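Bench gallery: how we do things at Vasby

Gallery
Last updated in May

Hi all, Jaqueline Lozano here. Kadri Toom has been after me to get the gallery page going again, and since I've just finished rewriting our bench rules I figured the two could live together. It's a bit wordy for a gallery, sorry in advance!

The old rules were a four-page thing Leopoldo wrote when we had one gripper and one table, and most of it was about where to park. The new ones fit on a single sheet taped inside the cupboard door. They cover the hand-held grippers only. Anything with a motor in it still goes by the Honik binder, and please don't mix the two up, because the Honik one has lockout steps that you really can't skip.

So, the hand-held rules. Look at both finger pads before you pick the thing up. If the covering is lifting along an edge or shedding bits, write it in the pad log with the tool number, and Isauro decides whether it gets re-covered or keeps going. I used to trim the frayed bits with nail scissors, which I've now been told (twice) is not a repair. Same goes for glue.

Then open and close the fingers all the way, slowly, and have a look at the screws and the pivots while you're there. Anything that rattles goes back on the hook with a red tag. We had a long argument over who is allowed to take a red tag off and landed on Apolinar or me. If we're both away, it waits.

For dish jobs, the rack goes at the back of the table and you leave a clear working area in front of it. Start with the fingers open and low, and keep your sleeves out of it. Cables stay off the tabletop. I know they're a pain to route, but I'd rather you grumbled at me than hooked one halfway through a reach.

Every run gets a number, even the bad ones. We're at 2787 in the Wuvlow sheet and there are gaps in there that drive me up the wall, mostly from people deleting a run they didn't like the look of. Please don't! Mark it "spoiled", add three or four words on what went wrong, and leave it where it is. Kadri wants us at 4000 before we touch the layout again, and she'll want to see the spoiled ones too.

Pad inspections are logged every 2000 grips, or sooner if something looks off. Fülöp asked for a shorter interval and I'm open to it, but I'd like to see a couple of months of proper logs first.
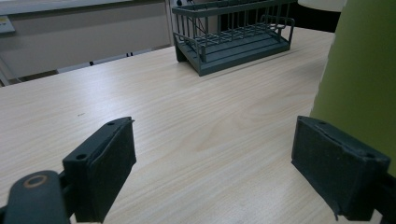 One more change I nearly forgot: breaks are now part of the rules. Swap hands or swap people after 3 sets, and put the swap in the sheet so we know whose grip we're looking at. Comments to me or Kadri, mornings are best.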